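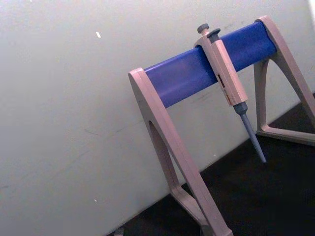
Fluvlow Pipette Pick-up Set

Data card, revision 2, 2025-01-11
Maintainers: Kelly Amaral (collection), Gaetano Sala (processing and release)

Summary

Teleoperated demonstrations of one arm lifting a hand-held pipette off a bench stand and hanging it back on the bar. The set was recorded for training the Clirkum grasp policy and is released with the splits we used. It holds 1,117 episodes. Liquid handling is outside its scope.

Task definition

Each episode starts with the pipette hanging by its hook from the blue bar of the stand and the gripper open. The operator approaches the handle, closes on it, lifts until the hook clears the bar, holds for two seconds, and returns the pipette to the bar. The arm then withdraws. An episode counts as complete only if the pipette is left hanging without support from the gripper.

The target grasp is on the rectangular part of the handle. Contact with the plunger or the tip-ejector button during the lift is labelled as a fault, even if the lift succeeds. No disposable tip is fitted in any episode.

What varies

- Position of the pipette along the bar
- Position and angle of the stand on the dark bench surface
- Starting pose of the arm
- Operator (two)

What does not vary: the stand, the pipette model, the wall behind the bench, the room lights. A policy trained on this set alone should be expected to do badly against a cluttered or coloured background.

Sensors and logging

Colour images come from the wrist camera. Joint positions, gripper opening and operator commands are logged with the same clock. There is no depth stream and no force sensing. The pipette's volume display is visible in many frames but is usually too blurred to read, and we give no labels for it.

The wrist view often loses part of the stand. At the start of many episodes the nearer leg runs out of view at the bottom, and the far one at the right. These episodes are kept. We do not crop or rotate frames to level the bar.

Splits

train: 900 episodes
test: 200 episodes
The remaining 17 are marked "hold" and belong to neither split. They have gaps in the command log longer than half a second. The images are intact, so they may still be of use for vision work.

Faults

206 episodes carry at least one fault label. Codes:

F1 -- button contact during lift
F2 -- hook caught on bar, second attempt needed
F3 -- stand moved by the gripper
F4 -- pipette dropped or not rehung

An episode may carry more than one code. Faulty episodes appear in both splits; filter on the fault field if you want clean demonstrations only. F3 was judged by eye from the recording and small shifts were probably missed.

Changes since revision 1

Episodes recorded before September used a different gripper offset. They have been converted to the current one, and the original values are kept in a field called offset_raw. Timestamps are now in seconds from the start of the episode.

Known problems

The blue bar is easy to segment and the handle is not: it is close in colour to the legs of the stand, and both look washed out under the bench lights. Early Clirkum runs closed on a leg when the pipette hung near one end. We have not corrected for this in the data.

Left-handed approaches are rare. Neither operator used them by choice.

Access

The set is stored on the Floleo server under the project name. Write access is limited to the maintainers. Send label corrections to Gaetano Sala with the episode number and the fault code you would expect.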